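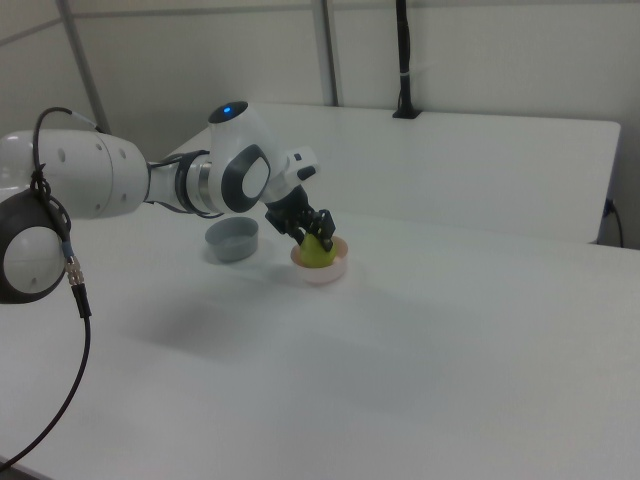 3.2 Feed reliability in gravity hoppers

We now come to the part of the study that took up most of our October, and that we enjoyed more than we expected to, which was the feeding of paintballs from the hopper into the breech. Players will tell you that a gravity hopper is good enough for a pump marker, and by and large we agree with them, but "good enough" covers a lot of ground and we wanted to see where it ends.

Two hoppers were used, the Hasberg and the slightly taller Zestedska, both fitted to the same Skullach pump marker with its stock feed neck. Each was filled, leveled by hand and shot dry, over and over, until we had 4000 strokes in all. Brian Ondieki worked the pump for every one of them, and we thank him and his patient right arm. A stroke that failed to chamber a ball was logged as a missed feed, and there were 187 of these. Most came near the bottom of the load, where the last few balls like to sit side by side over the neck and hold each other up (see Figure 3). A gentle rock of the marker nearly always freed them, as Rashidi also found with larger hoppers.

Figure 3. Missed feeds by fill level, both hoppers.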